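Visit report: open day at Jilton Landing Marina
Jan 16, 2023

We drove up to Jilton Landing for the winter open day, mainly to see whether it would suit us for a seasonal slip. The marina sits on the north side of the reservoir, at the end of a gravel road that needs grading. Parking was easy and a shuttle cart ran down to the docks every 20 minutes.

The office handed out a map and let people wander. There are 507 wet slips on eight docks, most of them covered, and a dry stack building behind the fuel dock. Slips run from small bass boat size up to houseboat length on Docks G and H. Dock C was closed because the decking is being replaced. The new boards on the finished half are composite and felt solid underfoot. The old half still has some soft spots near the cleats.

Water depth was my main question. The lake had been drawn down since October, and the inner slips on Dock A were very shallow. The staff said those boats are moved out to a courtesy dock each fall at no charge. I would ask for something on D or farther out and skip the problem.

The boatyard was open from ten. They have a 20-ton lift and a wash pad with a drain that runs to a settling tank. Clenix had a table there with hull cleaner and was doing test patches on an old pontoon. It took off the waterline stain but needed two coats. Flomar showed bilge pumps and float switches next door, with one pump running in a tub. Their installer will come to your slip, though the yard adds a fee for outside contractors.

Bathhouses are clean and heated. Laundry is in the same building, four washers, two of them working. The ship's store carries line, fenders, oil and ice, and not much else in winter. Lunch was at the Desjardins grill above the store — chili, burgers, a decent fish sandwich. It closes on weekdays until spring.

Rates are posted on the office wall. A covered 30-foot slip works out to 41 dollars a week on the annual plan, with power metered separately. There is a deposit of 80 dollars for the gate card and dock key. Liveaboards are limited to Dock H and there is a waiting list.

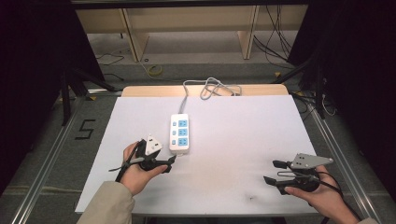 A slip holder on Dock E told us that the metered power bill comes a month late, and that the wake from the main channel is worse than the office lets on, so anyone looking at the outer docks should come back in summer before signing.

We walked out to the end of E after that. The breakwater is a line of floating tires and covers only the west side, so the complaint seems fair. We have put our name down for D and will go back for a second look when the lake is up. The office takes slip applications in person or by mail.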